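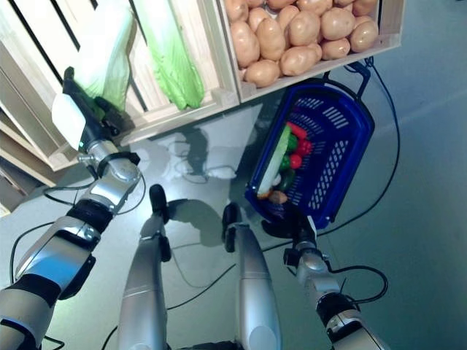
Every fall I bring home more vegetables than any sensible household could eat in a week, and over the years I've learned (mostly by finding something soft at the back of a cupboard) how to keep them going well into winter. You don't need a root cellar. We've never had one in our little house in Dodstead, only a chilly back porch and a closet on the north wall, and we manage very nicely.

**Potatoes** want the dark more than anything. I tip them out on newspaper as soon as I get home, let them air for an afternoon, and put them in a paper sack with the top folded over. Don't wash them first! A bit of dirt does no harm, and a damp potato will spoil its neighbors before you know it. Keep the onions on the other side of the room.

**Cabbage** is the easy one. Leave the loose outer leaves on, wrap the whole head in a dish towel, and give it the bottom drawer of the fridge. When you want some, peel off leaves from the outside, or if you've already cut into it, slice a thin strip off the browned face and carry on as if nothing had happened. Napa doesn't keep as long as the tight round kinds, so I use that first, usually in soup.

**Pumpkins and squash** should go somewhere dry and a little warmer than the potatoes. Under the spare bed does fine. Set them on folded cardboard so they aren't touching one another, turn them over when you vacuum, and never pick one up by the stem, however handy it looks. Once the stem snaps off, that's the one to cook for supper.
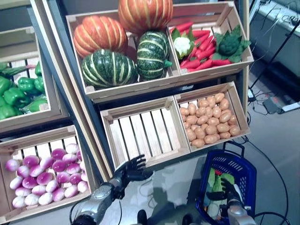 One reader wrote in that she wipes her squash with a cloth dipped in a little vinegar and water before putting them away, dries them very thoroughly, and was still baking them in March. I tried it last winter and I'm a convert, though I'd say the drying matters as much as the vinegar.

**Carrots and beets** need their tops off the day you buy them, or the greens will go on drinking from the roots. Leave an inch of stem on the beets so they don't bleed all over your pot later. I layer mine in an old dishpan with barely damp sand and keep it out on the porch, with a blanket over the top on hard nights.

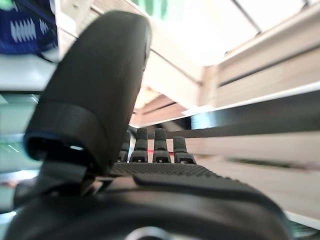
Can apples go in the same closet as the potatoes?

Better to keep them apart. Apples give off a gas as they ripen that can spoil potatoes sooner, so I put ours on the porch in a lidded box and bring in 2 or so days' worth at a time, with a bowl on the counter for whoever comes through hungry.

Go through everything once a week with a bowl in your hand, and anything with a soft spot goes straight into the soup pot.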